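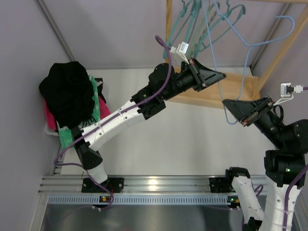 Ticket 754 – Drorine wooden shelf, hangers slide to one end
Opened by: Jolanta Baran
Handled by: Leszek Rutkowska
Status: closed
Last updated: August, 4:40 p.m.

9:10 a.m. – Jolanta Baran
The small Drorine shelf leans forward. With clothes on the hangers, they slide along the rail until they bunch up at the left end, and then they are hard to take off one at a time. Empty hangers stay put. I tightened the two front screws last night and it made no difference. The shelf stands on a flat table.

9:35 a.m. – Leszek Rutkowska
Please put a level on the table first, then on the shelf board, both side to side and front to back. Send me both results. Also, which hangers are you using? The Famel ones have a narrower hook than the ones Drorine ships.

10:05 a.m. – Jolanta Baran
Table is level both ways. Shelf board is level front to back once I push it down with my hand, but it springs up again. Side to side it drops to the left. Hangers are a mix. I don't know which are Famel.

10:20 a.m. – Leszek Rutkowska
Then it is the frame. Take everything off and turn the shelf upside down on a towel. Loosen all the screws a half turn, including the back ones. Press the joints together by hand and retighten back left, front right, back right, front left. The back screws should be the 19 mm ones. Longer screws bottom out before the joint closes.

11:50 a.m. – Jolanta Baran
One of the back screws was too long. I swapped it with a spare from the bag and did the rest in your order. Board is level now. Took me 20 minutes, mostly looking for the spare. Heavy jacket still creeps a little to the left.

1:15 p.m. – Leszek Rutkowska
How heavy is the jacket? The limit for that rail is 3,000 grams in total, and past that it bows. Try the jacket by itself in the middle and the shirts on another rail.

3:30 p.m. – Jolanta Baran
Didn't weigh it. Jacket is on the door hook now and the shirts have stayed where I put them since lunch. I can live with that. The long screw is in the bag with the spares – should I throw it out?

4:40 p.m. – Leszek Rutkowska
Keep it, but not in that bag. It belongs to the wall bracket. Closing the ticket. Reopen if the board drops on the left again.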